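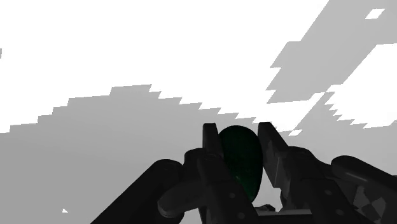
Kohlhase Undersink Water Filter, Single Stage

Sold by Tritavance, Grovport

We carry one undersink filter. We used to carry more, and we got tired of explaining the differences between cartridges that, as far as we could tell, did the same job in different colored housings. The Kohlhase is the one we kept. It is a decent filter. It is also a filter that a good many people do not need, so please read this page before you order.

Do you need one?

If you are on city water, your supplier publishes a yearly water quality report. Find it and read it. If nothing in it bothers you and the water tastes fine, keep your money. If the water tastes or smells like a swimming pool, a carbon filter will usually help with that, and this is a carbon filter.

If you are on a well, get a lab test first. We mean a real lab that charges you a fee and mails you a report. We don't mean the free test where a man puts drops in a glass at your kitchen table, the water turns a scary color, and he happens to have a contract in his bag. Those drops mostly react to minerals, and minerals are what hard water is made of.

What it does

The cartridge is a solid carbon block. It cuts chlorine taste and odor and catches sediment like rust flakes and sand. That is the whole claim. Kohlhase's own box says "for purer living," and we asked them what that meant and did not get an answer we could print.

What it doesn't do

It won't soften water. It won't take out nitrates, salt or fluoride. It won't make unsafe water safe, and it must not be used on water with bacteria in it unless something else treats the water as well. It does not "energize," "restructure" or "alkalize" anything. We get asked about this more than you would think, mostly after the home shows in December.

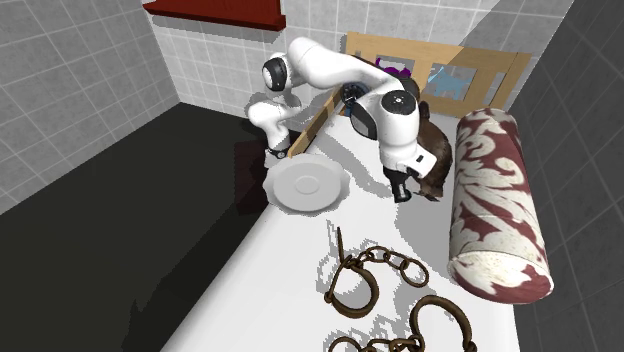 Cartridge life is where we part company with the maker. The box says a cartridge lasts "up to" a year. Up to is doing a lot of work there. With ordinary city water and a household that cooks at home, we would change it at six months. If your pipes are old and shed rust, the flow will drop well before that, and a slow tap is your sign to change it. A cartridge that is still running freely can also be used up, so go by the calendar as well as the flow.

The Wernier cartridge is the same length and will drop into this housing. It costs less. We don't sell it, as the end caps on the ones we tried did not seat evenly and water could slip around the block without being filtered. They may have fixed that – we haven't seen any sign of it.

In the box

Housing with bracket
One carbon block cartridge
Housing wrench
2 push-fit connectors
Tubing, 30 inches
Screws (throw these out and buy better ones)

Fitting it

It goes on the cold line only. Hot water will damage the housing. Leave enough room below to get the bowl off, or you will be cursing us at the first cartridge change. Wipe the O-ring clean, put a little silicone grease on it and hand tighten. The wrench is for taking the bowl off. People who use it to put the bowl on crack the bowl, and that isn't covered.

Flush the new cartridge for 17 minutes before drinking. The first water will be gray with carbon dust.

Returns

Unused filters can come back within 90 days, in the box. Once water has been through it we can't take it back, but if the housing leaks and you didn't use the wrench on it, call us.

Prices checked 7 October 2026.

Contact | Shipping | Returns | © Tritavance, Grovport | Back to top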